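Ticket 3125
Queue: Facilities and small electrical
Site: Jornwood building, shared kitchen, ground floor
Subject: Breaker for kitchen sockets trips in the morning
Status: Closed, with one follow-up item
Priority: Normal

Problem as reported

The sockets on the long wall of the kitchen lose power in the morning, usually between 8:30 and 9:15. The lights stay on and the refrigerator stays on. Somebody resets the breaker in the corridor panel and everything works again, sometimes for the whole day. It started in October, after the kitchen was rearranged. The Gendanent office upstairs also reports that their printer restarts at the same moments, but they are not sure of it.

Entry 1

I visited at 10:40. The breaker was on. It is marked "K2" on the panel door, and the paper list inside the door says that K2 is for "kitchen wall + spare". The word "spare" does not say where the spare goes. I asked in the kitchen what is usually running in the morning. The answers were different from each other, but all of them included the kettle, the toaster and the coffee machine.

I turned K2 off on purpose and walked the floor with a socket tester. Dead sockets: all on the long kitchen wall, and also two in the corridor near the meeting room. These two must be the "spare". I wrote them on the list in the panel.

The upstairs printer did not restart when I turned off K2, so it is on a different circuit. I have asked Gendanent to open their own ticket for it.

Entry 2

I checked the load. K2 is a 15 amp breaker. The kettle alone takes most of this. With the toaster at the same time it is already too much, and then a breaker does not trip at once, it needs some time to get warm. This explains why people say "it happens by chance".

I also looked for a fault, because overload is the easy answer and I did not want to stop there. I did the following:

Unplugged everything on K2 and reset. Holds.
Kettle only, three boils one after another. Holds.
Kettle and toaster together. Trips in a little over two minutes.
Coffee machine only, one full heating from cold. Holds.
Toaster only. Holds.

No smell at the panel, no discoloration on the breaker, screws are tight.

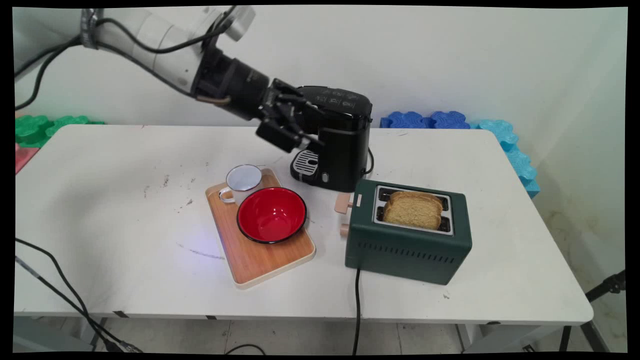 Coffee machine on the folding table, power cord at the right side.

Entry 3

The requester wrote back that it tripped again at 8:50, and that the toaster was not in use. The kettle was on and the coffee machine was heating. This agrees with the overload, but I wanted to be sure about the corridor sockets too. In one of them I found a portable heater from the Tanasarn team, pushed behind the coat stand. It was switched to low. They were very kind about it and said that the meeting room is cold before 9:00, so they run it with the door open.

With the heater on low and the kettle on, K2 trips after roughly four minutes. This is the missing part. In the first visit I came too late in the morning and the heater was already off, so I did not see it.

I am sorry for the extra visit. I should have looked behind the coat stand when I found that these sockets were dead.

Entry 4 – what was changed

The heater was moved to a socket inside the meeting room, on circuit 22. I ran it there on high for half an hour and the breaker held.

The kettle was moved to the short wall, beside the sink side cabinet. This socket is on K4, which has only the dishwasher. Please do not boil water while the dishwasher is in its hot part.

The toaster and the coffee machine stay on K2.

A new label was put on the panel door, and the old paper list was corrected. "Spare" is now "corridor, by meeting room".

Reply from requester

Thank you, it is quiet now for eight working mornings. One question: can we use a power strip to bring the kettle back to the old place? People forget where it is.

Answer

No, please do not do this. If the strip is plugged in at the long wall, the kettle is again on K2. If it comes from the short wall, the cable must cross in front of the sink. A small sign at the old place is better – I have left one in the drawer with the tape.

Follow-up item

A separate circuit for the long wall was requested from Salen, the electrical contractor for the building. They will give a price after they have seen the cable path above the corridor ceiling. Until then the arrangement from Entry 4 is valid.

Ticket closed by requester. If K2 trips again, please reopen this one and write the time and what was switched on, also in the corridor.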